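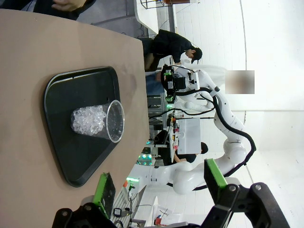
Workshop notes / Drinks counter

January 8, 2025

First proper entry of the year, so forgive me if I ramble. I have a mug of tea and the heater on and for once no one is asking me for the hex keys.

We spent the whole day on the iced drinks side. The tray work is what I want to write up while I still remember it. A clear cup lying on its side on the black tray, ice in the bottom of it and the open end empty, is a nasty thing to ask a gripper to deal with. The ice is easy enough to find, all that glinting against black, but the front part of the cup might as well be the tray. You look straight through the wall. If you aim for the middle of what you can see, you are aiming for the middle of the ice, and that is too far back. Ieuan had been telling me this since before the holidays and I had been nodding along without really taking it in.

Settings for the record: finger speed down to 70 for anything clear, left everything else alone. I tried 200 first out of laziness, that being what the paper cups use, and I don't want to see that number on a clear cup again. The green pads are the softer set. Keep them. Delyth has put the order reference for spares in the blue folder (2350, the short pad, not the long one that looks the same in the catalog and isn't).

To do on the pads: wipe down between runs. Syrup gets into the surface and then the cup doesn't want to let go. Ningsih found that plain warm water and a lint-free cloth did better than the spray, so the spray can go back to the kitchen where it came from.

Now the other thing, and I'm going to take a page over it, as I think it matters more than the finger speed.

Gwion came up from the Honilholm counter in the afternoon and stayed a couple of hours. He has been running that counter since well before Valleck took us on, and he will be living with whatever we send down there in February, so I wanted him to have a long look and say what he liked. He did! It was a very good couple of hours and I wish we had done it in the fall.

His main point was about spills. The way we have drawn it up, the arms make the drink and the staff hand it over, and if a cup goes over, the cell stops and waits for someone. Fine on paper. But at Honilholm there are 4 people on a busy shift, and at the moment whoever is nearest a spill just deals with it, hardly looking, still talking to the customer. With our plan one of them has to stop, go around to the panel, acknowledge, open up, clear it, close up, restart. Gwion said it turns a wipe into a chore, and that the chore will land on the youngest person every single time. I had no answer ready for that. Meirion wrote it on the whiteboard and put a box around it.

So we talked about what the job becomes. I had been saying for months that the staff would be freed up for the customers, and I do still believe it, mostly. Gwion's worry is that people who are good at making drinks get a lot of their pride from making drinks, and that "hosting" is a different trade which some of his crew would love and a couple would hate. He asked whether anyone could stay on the making side. I said there would be refilling, cleaning, checking the ice, and he gave me a look, quite a kind one, and said yes, but that is feeding the machine, isn't it.

Delyth was better at this than I was. She asked him what his people are proud of that the arms won't be doing, and he went straight off about the seasonal drinks, the fiddly ones with the garnish and the layered ones that need a steady pour. We have never planned to automate those. They sell in small numbers and the changeover would eat us alive. So perhaps those stay as a hand-made list with a name on the board for who is making them that day, and the cell takes the plain iced orders which, by Gwion's own account, are the ones that wreck people's wrists by the end of summer. He liked that. He wants to take it back to his crew before anything is settled and I told him of course.

Training came up too. The Dafis package is a slide deck and a short test. Gwion would sooner have two of his people up here for a few days with their hands on it, learning from Ieuan, and then teaching the rest. I'd sooner have that as well. It will cost us bench time we don't really have, but they will spot things we've stopped seeing.

Things to pick up:

Fallen cup routine. Can a person reach in and clear the tray without the full restart? Meirion to check what the safety side will allow before we promise anything to anyone.

Grip point on clear cups. Ieuan wants to find the rim first and work back from there. Agreed, try it tomorrow.

Ask Kedum about cups with a printed band near the mouth. Even a thin line would help us a great deal, and Gwion thinks the customers would never notice.

Visit for two of the Honilholm crew, dates from Gwion.

Reword the job description draft. Take out "operator" wherever it appears. Gwion didn't complain about it but I saw him read it twice.

Ningsih has the log files from today on the shared drive under the usual folder. The ice bin needs emptying before we lock up, and I've just remembered that it's my turn.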